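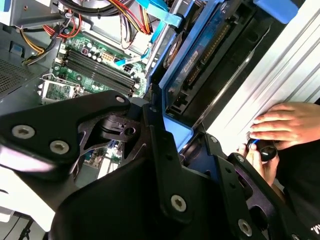 Figure 3: Wrist camera view over the open tower, with the memory slots behind the gripper plates and a person's hands at the right.

4.2 Where the wrist camera stops helping

The policy described in Section 3 gets most of its detail from the wrist camera, and most of its trouble too. Mounted that close to the gripper, the camera sees connectors and slots at a useful size, but the gripper's own plates take up much of the lower half of each image (Figure 3). Our first instinct was to mask the plates out, on the grounds that they never change. The masked policy did worse. Our best guess is that the plates work as a ruler: the network learns how far a slot sits from a known corner of metal, and when we painted the metal gray we took the ruler away. We put the plates back and have tried to be gracious about it.

Cables are the harder problem. A motherboard is a rigid thing and stays where it is put. A power supply bundle has opinions. Between two episodes with the same tower in the same pose, the bundle can settle over a slot that was in plain sight a moment ago, and a policy trained mostly on tidy cases will then reach for the wire with full confidence. The Flirnport baseline does this more often than ours does, though we would not want to build a career on the difference.

We collected 1000 teleoperated episodes on desktop towers with the side panel off. Each episode covers one reach toward a named target on the board, and we kept the failures. In 700 of them the cables were left wherever they fell; in the rest they were pushed back by hand before recording started. We call these the loose and dressed splits. The names sounded better in the lab than they do in print.

4.3 Adding a fixed view

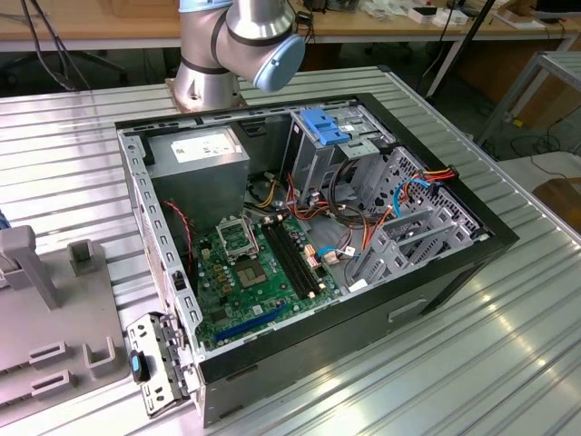 With the tower on its side, the fixed camera has the advantage of distance. It sees the whole chassis, the drive cage and the base of the arm at once, and it can tell that a cable bundle is lying across the middle of the case when the wrist camera can tell only that something red and yellow is nearby. It is poor at nearly everything else. At the image size we feed the network, a memory slot is a few dark pixels wide, and the latches at its ends might as well be crumbs.

We therefore let each view do the job it is good at. The fixed image passes through a small encoder that outputs a coarse map of places the gripper should avoid. The map is refreshed every 60 control steps, and the wrist policy reads it as an extra input. We tried refreshing it at every step, which slowed the loop and made the arm hesitate in a way one reader of an early draft compared to a guest choosing a chocolate. The slower refresh has an obvious weakness, namely that a cable dragged by the gripper may be somewhere new before the map hears of it.

For comparison we ran two earlier methods. Erico uses the wrist view alone and plans around cables by treating them as rigid. Besness uses both views but joins them early, by stacking features before the first attention layer. We retrained both on our data with their published settings, apart from the learning rate for Besness, which would not converge until we lowered it.

On the dressed split the three methods are hard to tell apart, and we claim nothing there. On the loose split our method touches fewer cables than either one, and most of the gain comes from reaches that end near the center of the case. Close to the drive cage the gain disappears. The avoid map tends to mark the cage and the cables beside it as a single lump, so the policy keeps clear of both and sometimes of the target as well. A policy that never touches a cable because it never arrives scores very well on our contact measure, so we report contact and completion together in Table 2.

The same lump shows up in the Upadhyay simulator, where cables are modeled as chains of short links. We had hoped the simulator would tell us whether the fault lay in the encoder or in the labels. It reproduced the fault faithfully and left the question where it was. Section 5.1 returns to it with hand-drawn labels for the drive bay region.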